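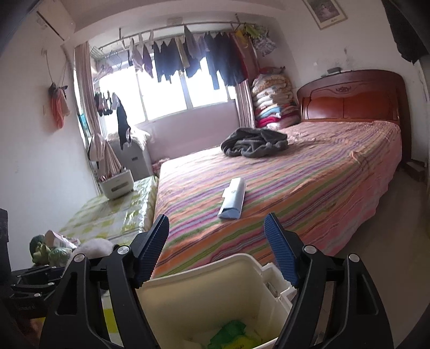 Fig. 1: Fingers open over the bin, ready for the first pick

Home | Builds | Parts | Set-up Guide | Forum
2,557 views | 20 comments | 60 shares

Kudik hand gripper, set-up guide
Section 2: Squaring up the fingers and your first picks

Right, so if you've made it through Section 1 you've got a frame bolted together, a trigger that moves, and probably a few leftover washers (I had a whole handful and I still don't know what they were for). This section gets the fingers lined up and has you picking up ordinary stuff around the house. I did all of my tuning at home in the bedroom, with the bin parked at the foot of the work. Vimala Krishnan did hers at the Chacko workshop on a proper bench, and we both ended up with the same settings, so use whatever room you've got!

You'll need:
- the assembled gripper
- both blue finger pads
- the small hex key from the Closamell parts bag
- a plastic bin with an open top
- a few soft things you don't mind squashing

Squaring up

1. Let go of the trigger and let the arms swing all the way out. Have a look at them straight on. Each side should sit at the same angle, and in Fig. 1 that's how mine look, with the tips of the blue pads leaning in toward each other.

2. If one side hangs lower, loosen the pivot screws on that side a quarter turn. They're under the round silver caps, two caps a side. Pop the caps off with a fingernail and put them in a cup, they roll like you wouldn't believe.

3. Nudge the arm until it matches its partner, then snug the screws back down. Snug, mind you. I cranked mine the first time and the linkage went stiff as a gate.

CAUTION: Keep your fingers out of the triangular openings in the long bars while you work the trigger. They close up faster than you'd think and it really does pinch.

4. Squeeze slowly until the pads touch. The ridges should meet along their whole length. If they only meet at the tips, slide both pads back a notch on their mounts and try again.

5. Press the silver caps back on. Give the trigger up to 20 slow squeezes and check that nothing has worked loose.

First picks

6. Put a couple of soft items in the bottom of the bin. Crumpled cloth is good, and so are empty wrappers with a bit of colour to them, which are easy to spot between the fingers.

7. Hold the gripper over the bin with the fingers open and come straight down. Go in on an angle and you'll whack the rim (ask me how I know).

8. Close, lift, hold for a slow count of five, and let go. Do it again from the other side of the bin.

Note: Evaristo Morelli wrote in to say thin wrappers slip out of his. Mine did too. Wiping the pads with a damp cloth and letting them dry properly fixed it for me, no new parts needed.

9. Once the bin feels easy, move on to bigger soft stuff like a folded shirt. Grab it by an edge, not the middle of the pile, and the pads will hang on much better.

Leave hard, slippery things until you've done the spring tension in Section 3. Mine's still set a touch light and I've dropped my sunnies twice.

Updated June 25, 2018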